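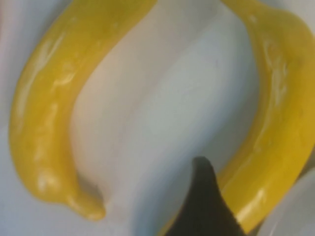
Ritisel fruit and vegetable stand, two tiers - review

September 7, 2020

I bought the two-tier Ritisel stand in February, after a winter of throwing away soft onions. It has been in daily use in our kitchen ever since, so this is a review of how it has held up and not of how it looked on the day it came.

What you get

The stand comes flat in a box with two wire baskets, two side frames, a hook that fixes to the top, eight bolts and an Allen key. The instructions are one sheet of drawings. Putting it together took me a quarter of an hour, and most of that went on the top hook, which has to go on before the second side frame is tightened. The drawing shows it going on afterwards. If you follow the drawing you will have to undo two bolts and start that part again.

The metal is powder coated in a dull grey. There is also a white version and a black one. I would have had the white but the shop was out of stock. The coating on mine has chipped in one place, on the inside of the lower basket where I dropped a tin into it, and there is a little rust there now. Everywhere else it is sound.

Size

It is larger than it looks on the website. Measure the height under your wall cupboards before ordering, and measure with the hook on, as the height given in the listing is for the frame without it. Ours went under the cupboard by the width of a finger. My sister-in-law Piret Raudsepp bought the same one and had to keep hers on top of the fridge until she gave up and took the hook off.

The lower basket is the deeper of the two. It takes a bag of potatoes, or onions and a couple of squash. The upper one is shallow, which I was unsure about at first and now think is right. Tomatoes and peaches do badly when they are piled up, and in a shallow basket you can't pile them.

Using it

The main thing I wanted was air round the vegetables, and it does give you that. Onions last a good deal longer than they did in the cupboard. Potatoes do not, as they need the dark as well, and a wire basket on a worktop is the wrong place for them. I put a tea towel over them for a while and then moved them back to a paper sack under the stairs. The box shows potatoes in the bottom basket. I would ignore that.

The gaps between the wires are too wide for small things. Garlic is fine, but shallots work their way through, and so do cherry tomatoes if you take them out of the punnet. Plums sit on the wires and get lines pressed into them after a day or two. I cut a piece of thin cork to line the upper basket and this cured it. Ritisel sell their own felt liner, but it costs nearly a third of what the stand does and you can't put it in the wash.

The hook is meant for bananas and holds an ordinary bunch without trouble. A really heavy bunch makes the whole thing lean forward when the baskets are empty. With something in the lower basket it stays put. They do ripen more evenly hanging up than lying in a bowl, and they don't get the brown patch underneath. They also ripen whatever is in the basket below them, so avocados go there when I want them soft and everything else goes at the far end.

Cleaning

Both baskets lift out. I wash them in the sink every couple of weeks. Onion skin gets caught where the wires cross and has to be picked out with a brush. The leaflet says no dishwasher. Halfdan Lykkegaard, who lives upstairs and has the white one, puts his through anyway, and the coating has gone yellowish at the corners.

The feet are small rubber caps pushed on to the ends of the frame. One of mine came off in the first month and I couldn't find it. I wrote to the company and a set of four arrived nine days later at no charge, with a short note from somebody called Serena. The new ones are a tighter fit.

Compared with others

Before this I had a Prurnov hanging net, the three-layer sort that goes on a hook in the ceiling. It took no room on the worktop, but everything rolled to the middle and the bottom layer was at head height for anyone standing at the sink. It was much cheaper. If you have a corner that no one walks through it may suit you better.

I also looked at the Kárason stand, made of beech with sliding trays. It is a nicer object and the trays would be kinder to soft fruit. It is also more than twice the price, and a wooden tray that has had a bad peach on it takes some scrubbing.

Who it would suit

A household of two or three who shop once or twice a week will find it about the right size. For a bigger family it will be full by the time the apples are in. If your worktop is short I would leave it, as it takes up the space of a large bread bin and you can't easily use the bit of worktop behind it.

I paid full price and would buy it again, though I'd wait for the white.

Marks out of five: build 4, ease of putting together 3, use 4, value 4.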